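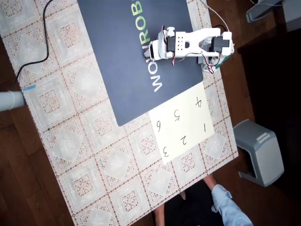 The Timari Method

August, by the Leltidik Story Page

Search this site Go

Print this story | E-mail this story

My aunt wanted her table back by supper, and I had promised her that three evenings in a row.

"Is it learning?" she asked from the hallway.

"It's learning so much!" I said, and I meant it.

The people at Lüthi had trained their arm with 2000 demonstrations, every one of them forward: reach, grip, lift, carry, set the block on the number. I had read their paper on the bus to Leltidik until the staple came out. I had 400 demonstrations and sore wrists. But I also had the Timari idea, and I was in love with it. You start with the block already sitting on its number and the fingers already closed. You pull it off, carry it away and put it down. Then you play the recording backward and hand it to the arm as a lesson. Every lesson ends perfectly, down to the last hair, because that is where it began.

I had named the arm Flundura, after the river, on account of the way it wandered. The first night it wandered straight past the paper and tried to pick up a fold of lace. My aunt came in with the iron and looked at it for a long time.

"It likes my tablecloth," she said.

"It has good taste."

She went to put the kettle on. I loaded the backward lessons, all 400, and let the training run while we ate soup on our knees in the kitchen. She asked what would happen if it worked. I told her I would write to Lüthi, and she asked if they would write back, and I said I didn't care, which was a lie - I had already picked out the stamp.

Then I typed in a number and held my breath. 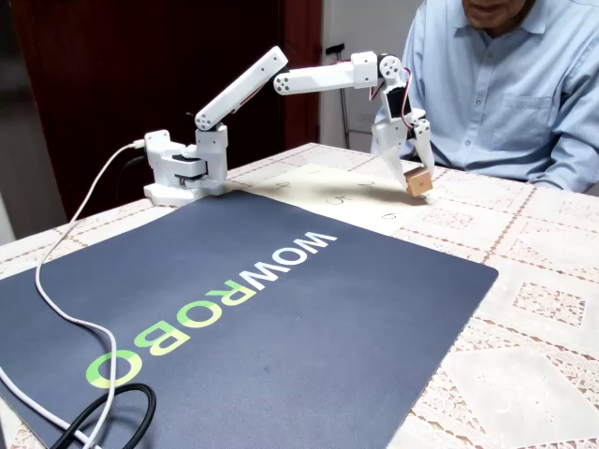
What We Wrote in the Notebook

The plan was 700 tries. My aunt took over the pencil after the first page, saying my ticks looked like commas. She gave a tick when the block came down on the right number and a small round zero when it didn't, and she was much stricter than I would have been. Touching the line was a zero. Falling over was a zero, even if it fell the right way.

641 ticks! She added them up twice, on the back of an envelope, and then made me do it.

"And the other ones?" she said.

I turned back through the pages. Nearly all her zeros were at the same number, the one farthest from the arm, where my own hand had always been in a hurry. I got up to fetch the block.

"After supper," said my aunt, but she was already moving her chair closer.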